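Capítulo 5
El lavaplatos que no pedía vacaciones

Objetivos del capítulo
Distinguir entre tarea, puesto y oficio.
Reconocer el trabajo que aparece cuando se automatiza otro.
Discutir quién decide el ritmo cuando una parte del turno la marca una máquina.

5.1 Un caso de cocina

Los manuales de organización del trabajo suelen empezar por la fábrica de automóviles. La fábrica tiene prestigio, brazos naranjas y fotografías excelentes. Nosotros empezaremos por el fregadero, que tiene peor prensa y da de comer a más gente.

Gralstead gestiona comedores de empresa. En el de Plernaria se sirven 900 comidas diarias, con sus platos, sus vasos y esa cucharilla de postre que siempre acaba en la basura. En enero la dirección anunció que la recogida de la vajilla limpia quedaría a cargo de un brazo robótico suministrado por Drirnel. La circular, de página y media, empleaba la palabra «acompañamiento» con una generosidad que puso nerviosa a toda la plantilla. Los trabajadores con experiencia saben que cuando una empresa promete acompañar a alguien conviene preguntar hasta dónde.

El puesto afectado se llamaba, en el convenio, «auxiliar de office». Sobre el papel comprendía 2 funciones: lavar y guardar. La ficha la había redactado años atrás la consultora Krawczyk sin pisar, según la versión más extendida en el comedor, el suelo mojado de la cocina. Conviene retener este detalle, porque el proyecto de automatización se diseñó a partir de la ficha.

5.2 Lo que la ficha no decía

Guardar un plato parece una sola acción. Para quien programa un robot es una colección de problemas: localizar el borde, decidir por dónde entrar, cerrar los dedos con fuerza suficiente y sin exceso, sacar la pieza sin arrastrar a la vecina. La persona que lleva años haciéndolo resuelve todo esto mientras discute sobre fútbol. A esa clase de destreza la llamaremos conocimiento tácito, y tiene la mala costumbre de no figurar en ninguna nómina.

El adiestramiento se hizo con escurridores corrientes, sobre encimera de azulejo, y con una pinza de dos dedos. Los platos se colocan de pie, uno detrás de otro, y entre el primero y los siguientes queda a la vista poco más que una franja de color.
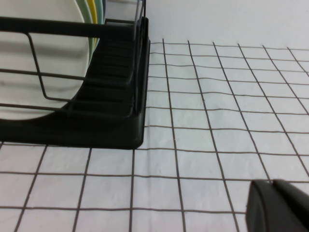

Wanda Nowicki lo resumió en la primera reunión con menos palabras que la consultora: a ella no le habían quitado el trabajo, le habían puesto un aprendiz que no contestaba, y además le tocaba ordenarle los platos como a él le venían bien. Preguntó también si eso se pagaba. El acta recoge la pregunta. La respuesta debió de caer en el cambio de página.

Su observación contiene, en bruto, la tesis de este capítulo. Al automatizar una tarea se crean otras a su alrededor: preparar el material, vigilar, corregir, reiniciar, avisar al técnico y esperar al técnico. Las llamaremos tareas de contorno. Suelen recaer en la misma persona cuyo puesto, según la presentación, iba a «aligerarse».

5.3 Tarea, puesto, oficio

Una tarea es una unidad de trabajo con principio y fin. Un puesto es un conjunto de tareas que la empresa ha decidido meter en el mismo sobre. Un oficio es lo que la persona sabe hacer, lo reconozca o no el sobre. Las máquinas sustituyen tareas; los organigramas suprimen puestos; los oficios se pierden despacio y se echan de menos un lunes a las ocho.

En Plernaria se identificaron 39 tareas de contorno durante el periodo de prueba. Algunas eran razonables, como separar las piezas desportilladas. Otras pertenecían a la literatura fantástica, como «mantener una actitud favorable hacia el equipo». El comité pidió que se incorporaran todas a la descripción del puesto, y la empresa aceptó estudiarlo, verbo que en relaciones laborales admite plazos geológicos.

Queda la cuestión del ritmo. Antes, la auxiliar fregaba deprisa cuando apretaba el servicio y despacio cuando no. Ahora el brazo trabaja a velocidad constante y ella acude cuando se detiene. Las pausas siguen existiendo, pero las reparte otro. Volveremos sobre ello en el apartado 5.4, al hablar de autonomía y de turnos.

Términos clave
Conocimiento tácito. Tareas de contorno. Ficha de puesto. Autonomía de ritmo.

Para debatir en clase
Elija un trabajo que haya desempeñado y redacte su ficha oficial. Añada después lo que hacía de verdad. Compare la extensión de ambos textos y proponga quién debería firmar el segundo.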